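Ticket 1031 - Lesto sim, grasp planner picks wrong target / arm stalls above it
Status: open
Opened: October 2, 2026
Component: planner, perception bridge
Branch: nonddale-tabletop

Problem

Asked for the horn on the tabletop layout. Arm goes off to the black cube instead, gets to pregrasp above it and sits there. No error. Planner log says "goal reached", task log says "waiting on approach". Both can't be right.

Happens with the Fernier planner plugin only. Old one picks the horn fine but takes ages over it.

Setup

Lesto sim, nightly build. Fixed camera over the table. Seed 132 every time unless noted. Gripper config is the stock one, not touched.

What I tried

Restarted sim, cleared scene cache. Same.

Swapped target to the book. Went to the book. Swapped to the laptop, went to the laptop (no grasp possible obvs, but it refused properly with a width error, good). Back to the horn, cube again. So it's the horn and cube pair, not the planner generally.

Printed the object table from the perception bridge. Horn is ID 39, cube is ID 40. Segment masks look right by eye. Poses look right in the bridge. Then in the planner's own copy, ID 39 has the cube's pose. ID 40 has the cube's pose as well. Horn pose is gone.

Turned off mask merging in the bridge. Horn pose comes back, arm goes to horn. Turned it on again, cube. Did that a few times to be sure.

Seems the merge step thinks two masks close together in the camera view are one object and keeps the bigger one's pose. It doesnt look at depth at all, as far as I can tell from the code. The cube is on the floor, horn is on the table, so any depth check would split them.

Moved the cube further from the table edge: fine with merging on. Put it back: broken.

The stall

Probably seperate. Pregrasp gets reached, then the approach step asks for the width of ID 39, gets the horn's width with the cube's pose, and the collision check rejects every approach. Should fail out loud. Instead it retries for ever with logging at debug level, which is why nothing showed. Found it only after turning debug on for the whole stack.

Workaround for now

merge_masks: false in the bridge config. Costs us split masks on shiny stuff, laptop lid comes through in bits sometimes. Can live with it till a fix.

To do

Depth check in merge.
Approach step to give up after a set number of retries and say so at warning level.
Regression test using this layout, seed fixed.
Check whether the Iyamu layouts are hit too, they have floor objects next to tables as well.

State at the stall, target set to horn, merging on:

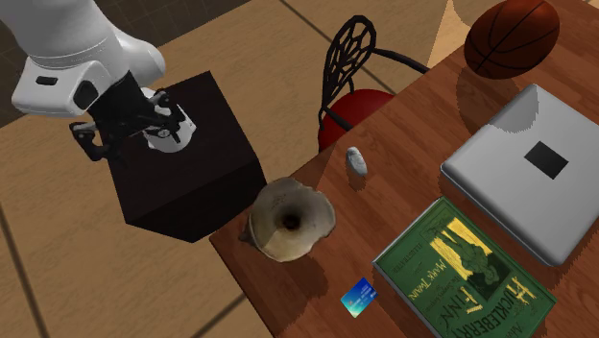
Iyamu: yes, we get this too, two of our layouts, same merge flag. Please don't make false the default though, our bin picking falls apart without merging. Could the depth threshold be a config value per layout? Ours would need to be a lot tighter than yours. Also the silent retry has been there since December at least, I'd split that into its own ticket.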